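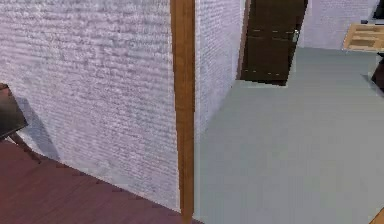 A wall corner and a partly open door inside a computer-made home.

Accept cookies | Cookie settings

Home > Topics > Machines > Robot Rules

Reading time: 3 minutes

Rules for Home Robots

A home robot is a machine that moves through rooms and does jobs. Before it is allowed into a real home, it must pass tests. Many of the first tests take place in a simulation, a world made by a computer. A mistake there cannot hurt a person or break a lamp.

The test rules used at Flisden are kept in a book called the Gorkeck Code. It has 223 rules. Each rule states one thing the robot must do, or one thing it must never do. Rule 19 covers corners: the robot must slow down before it turns one, even if the floor looks clear. A person or a pet may be on the other side.

Walls have rules too. A robot must keep a set gap between itself and any wall. It must also know where a wall ends and the floor begins - two surfaces of a similar color can be hard for a computer to tell apart.

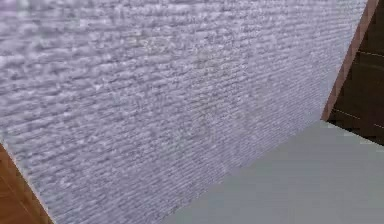

Why does a robot need written rules?
A robot does not have common sense. It follows its program, and written rules tell the people who make the program what is safe. They also let testers check every robot in the same way.

One good run is not enough to pass. Under the Gorkeck Code, a robot may have to repeat a test up to 1000 times. The door, the light or the furniture is changed between runs. The results are saved in a test log, and a failed run must never be erased from it.

Doors are a hard part of the test. A robot must not push a door until it has checked that the way is clear. If it cannot check, it must
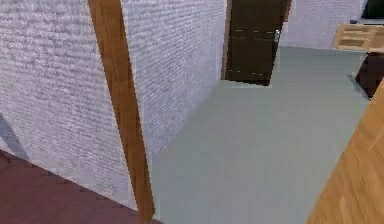 stop, wait and ask a person for help. The same rule applies when a door is already open, as it could swing shut.

After the simulation, the robot moves to a test room with real walls and real doors. A tester stands near a stop button at all times. The button must cut power to the motors - a program alone is not allowed to do this job.

Next page: Sensors and Safe Speeds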